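To: Endside Community list
Subject: Re: Giving days in September: what's on and who still needs a hand

Hi everyone,

Great to see so much going on this month! I've left the earlier message underneath so the people who joined the list this week can see what I'm replying to, and I've put my bits on the end of each item in my head and then typed them all up here, so bear with the order.

First, the Linen Street shops. I dropped in on Wednesday after work and every single one of them has now agreed to take part in the shopping night. That includes the bakery, which has never done one of these before and is very keen. The deal is the same as the one the bookshop ran at Easter: you shop as usual, you mention the food pantry at the till, and the shop passes on a share of whatever you spent. You don't need a coupon or a flyer. Just say the words "for the pantry" before they ring you up, because it's a pain for them to add it afterwards (I learned this at the bookshop, sorry again to the bookshop).

The share is 8 per cent at most places. Garkex, the hardware store on the corner, is doing its own thing and giving the pantry a flat $5 for every customer who spends more than $100, which is very generous if you happen to be in the market for a ladder or some paint. I am, as my neighbours will tell you, in the market for some paint.
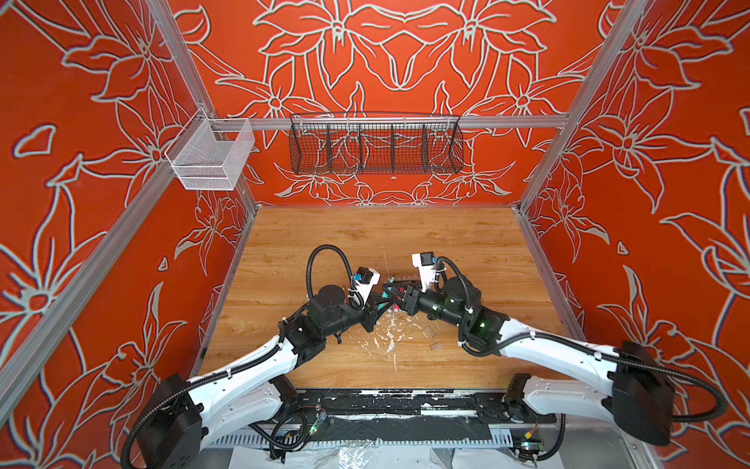 Does the donation come off the price I pay, or does the shop cover it?
The shop covers all of it. You pay the normal shelf price and the pantry's share comes out of the store's takings at the end of the night.

A couple of people also wanted to know about gift cards. Buying one counts towards the pantry's share, but spending one doesn't, and that goes for the bakery and the florist both. So if you've been meaning to get birthday cards and vouchers sorted for the rest of the year, this would be a lovely night to do it.

Second, the Gaber Hall supper. Tickets are going well and there are still seats at the long tables near the kitchen, which in my opinion are the best ones anyway as you get the dumplings first. All of the ticket money goes to the after-school program. The raffle is separate, and so is the bar. If you have something to give for the raffle, leave it at the hall office with your name on it so you can be thanked properly. We've already had a hand-knitted blanket in the most gorgeous colours, a haircut, and a load of firewood, delivered!

Parking behind the hall will be closed for the tent. Use the school lot on the far side of the oval, and come in through the side gate. 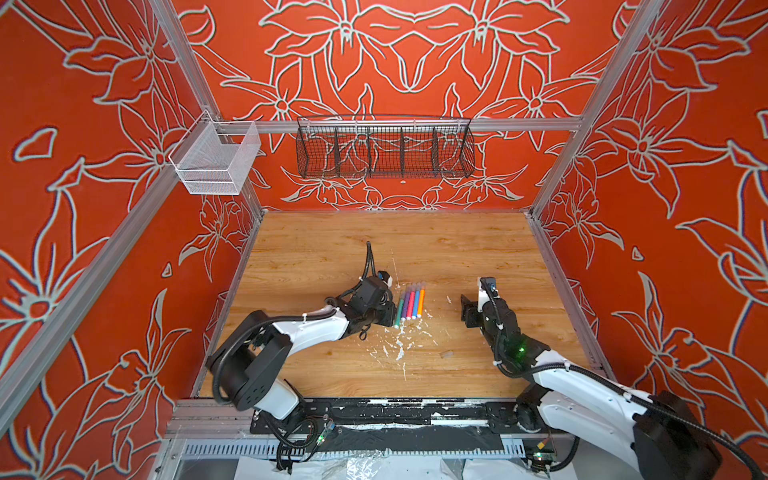

Red floral panels, pale lilies on three sides

Third, the brewery. They've offered us their patio for the last weekend of the month and they'll give the pantry a dollar from every pint, which they've done for other groups all summer. It's a relaxed sort of thing. Kids are welcome until 8, dogs are welcome on a lead, and the food truck from the Saturday market has said it'll come if the weather looks decent. I went to the one they held for the riding centre and had a wonderful time, and I don't even like beer much. The ginger one is good.

What we're short of is people for the pantry table. I'd love to have 4 people for the shopping night, in two shifts, and the same again for the brewery. You'd be handing out the shopping list of what the pantry is low on and chatting to whoever stops. Bring a chair and something warm, as the wind comes straight down Linen Street once the sun's gone.
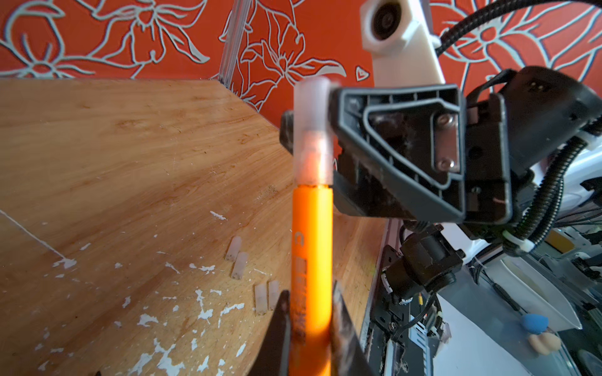

WHAT THE PANTRY IS LOW ON

Tinned fish and tinned fruit
Peanut butter
Rice, in small bags if you can
Nappies, the two largest sizes
Laundry powder
School snacks without nuts

They have more pasta than they can shelve, so please hold off on the pasta for now. The drop-off bin at the library is emptied every morning. The one at Garkex is inside the front doors and you can use it any time the store's open.

If you can take a shift, reply to me and leave the list off so we don't fill up everyone's inbox. If you've got another event to add, do send it to the whole list. I'd love for this to be the fullest September we've had.

Cheers, and see you at the bakery!

----- Earlier message -----
> Hi all,
>
> Could someone put together one list of the September
> fundraisers? I've heard about a shopping night, a supper
> and something at the brewery, and I can't work out which
> are for the pantry and which are for the after-school
> program. I'd like to get to all of them if I can.
>
> Also, does the pantry still want pasta? I have a whole
> box of it from the office drive and nowhere to keep it.
>
> Thanks so much,
> A neighbour on the Gaber Hall side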